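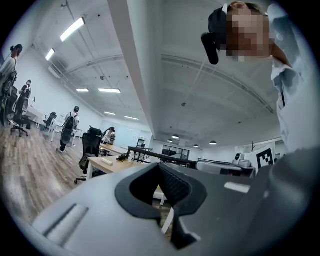

Mixed ceiling lights in an open office – how to even them out?

Posted by Firik, Apr 2, 2026

We have rectangular fluorescent fixtures on one side of a long white beam and small dome pendants near the far wall on the other. Ducts and pipes are exposed. Floor is wood-look plank. My meter reads 528 lux at the desks under the fluorescents and much less across the beam. Can I fix this without rewiring the whole ceiling?

Vija Laur
Measure first on a grid at desk height, with the blinds closed. A single reading per side tells you very little. Then check the color temperature printed on the tubes and on the pendant bulbs. Match those before adding anything – a mismatch makes the dim side look worse than it is. If it is still low, hang linear fixtures parallel to the beam and below the ducts. A fixture mounted above a duct throws a shadow onto the desks. Have an electrician confirm the load on the existing circuit.

Panyasiri
Desk lamps. We did 9 desks that way and left the ceiling alone.

Kurnau
Agree with Vija on the grid. Lamps help with paperwork but the walkway stays dark. Also clean the diffusers on the old fixtures and take the readings again afterward. Ours went up by 50 lux.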